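4. Fitting the replacement filter

Flondis under-sink unit, both sizes. Read section 3 first if the unit has never been opened.

1. Turn off the cold feed. Quarter turn on the Vavberg valve, handle across the pipe.
2. Open the tap, let it run down. Leave it open.
3. Bowl under the housing. Up to 300 ml comes out, sometimes in one go.
4. Unscrew the housing anticlockwise, by hand. Stuck? Use the Hirkex spanner from the box. No pliers.
5. Lift out old cartridge. Bin it, don't rinse and reuse.

CAUTION: never work with the feed on. Housing can come off under presure.

6. Wipe the groove. Check the seal for nicks. Thin smear of silicone grease, not vaseline.
7. New cartridge in, arrow up. Push till it seats.

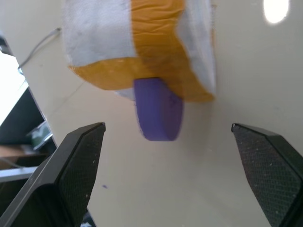 One fitter wrote in to say step 7 goes easier if you wet the end of the cartridge first, and that most of the leaks he gets called to are a seal left stuck in the old housing. Fair point, so check for that too.

8. Screw the housing back. Hand tight, then a further 2 mm with the spanner. No more.
9. Feed on slowly. Watch the joint with a dry tissue.
10. Run the tap for 2 minutes. Cloudy water at first is just air, it clears.

Note: reset the counter after every change. Hold button til the light goes green. Counter runs to 300 days, then flashes.

Note: drips at the joint, go back to step 6. Still drips, change the seal.

Related items
Flondis seal kit
Vavberg isolating valve, fitting sheet
Potgieter tap adaptor
Hirkex housing spanner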